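Hiltent Campers: Questions About Picking Up and Returning Your Motorhome

What do I need to bring at pickup?
Please bring your driver's license, the credit card used for the booking, and a second document with your home address. The main driver must be present in person.

How much is the deposit?
The deposit is $500 for the Zhuravel model and $600 for the Triden. We block it on your card and release it after the return inspection.

Can a second person drive?
Yes. You may add 2 extra drivers without a fee, but they must sign the contract before you leave our Plendon yard.

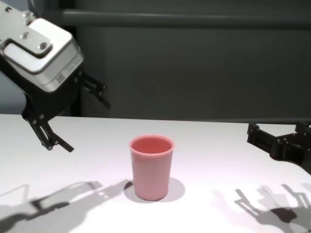 Are dishes and bedding included?
The kitchen set is included with every motorhome. Bedding is an extra, so please order it together with the booking.

Do I have to empty the tanks?
The gray water and the toilet tank must be empty at return. If they are full, we charge $123 for cleaning — this price is the same for both models.

What if I come back late?
Call the desk before 4 p.m. and we will try to extend your rental. In December this is usually easy, in summer much less.

Shares: 123

2 comments

Lesia Derkach
Is it allowed to bring a small dog?

Ihor Kuzmenko (Hiltent)
Hello Lesia, yes, in the Zhuravel only. Please write it in the booking notes.

Related
Winter Driving With a Motorhome
Where to Park Overnight Near Plendon
Zhuravel or Triden: Which One Fits Your Family?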